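July 4, 2021
Shelf notebook, display mockups

In early, building quiet. Pick up from the March list, the bits that never got crossed off.

Stepped rack first. Wiped down with the microfiber, not the paper towel, paper towel left hairlines on the last one and Wubit noticed from the doorway. Clear acrylic shows everything. Thumbprints along every edge by lunch anyway.

Question from Vellano is the same as before: do small boxes on angled shelves read from standing height, or does the lower tier hide whatever is on it. They want an answer for a counter unit, so one person, close, looking down a bit. Not an aisle.

Tried 3 layouts.

First one, all the teal on top. Looks tidy, very dull. The two faces next to each other turn into a pattern and you stop seeing them as seperate products. Scrapped.

Second, big box low. Bad. The top tier looks like leftovers. Mitiku liked it, said it felt "generous." Noted, overruled, he can argue in the write-up.

Third is the keeper for now. White and yellow up at the back, one teal beside it leaning, other teal down on the lower tier with the blue and white. Splitting the teals works, eye goes from one face to the other and takes in the rest on the way. Left it standing like this.

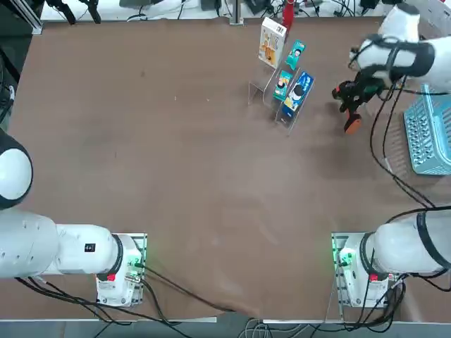

Layout 3, four boxes, stepped acrylic rack on the brown top.

Things I don't like about layout 3:
- the leaner. Narrow box, wants to slide. Need a small stop or a dot of tack. Desta has the removable kind, ask.
- tiers are stepped but the angle is a touch steep for anything light
- reflections in the clear edges. Faint, but on brown they show. Try a matte mat under it? Nuria says leave it, shops have worse light than us.

Brown surface is better than the gray we had in March. Yellow holds up on it, teal too. On gray the teal went dead. Wouldn't have guessed that.

Quote from Flemico for the racks came in, 3,134 for the full run at the current spec, 1,101 if we drop to the short version with no top tier. Short version is no use to us, the top tier is doing all the work. Told Bereket, he still wants both numbers in front of Vellano. Fine. Both go in.

Reach test, did it quick with Bereket and Nuria. Back box: both went over the top of the front ones, no trouble. Lower tier: Bereket knocked the neighbor box with his knuckles 2 times. Gap is too small. Move the lower pair apart by almost a finger width and try again, if the shelf is wide enough, haven't measured.

Also the blue and white one, everybody's hand goes there first. Could be the cartoon, could be that it's at the front. Can't tell from this, need to swap positons and see. Wubit thinks cartoon.

Hadgu sample still not here. Was supposed to be the fifth box. Chase.

To do
Tack from Desta
Swap blue/white with the lower teal, redo reach test
Measure lower shelf
Ask Flemico if the angle can come down without a new tool charge
Mitiku to write up layout 2 if he really wants it in
Buy more microfiber, we are down to the bad one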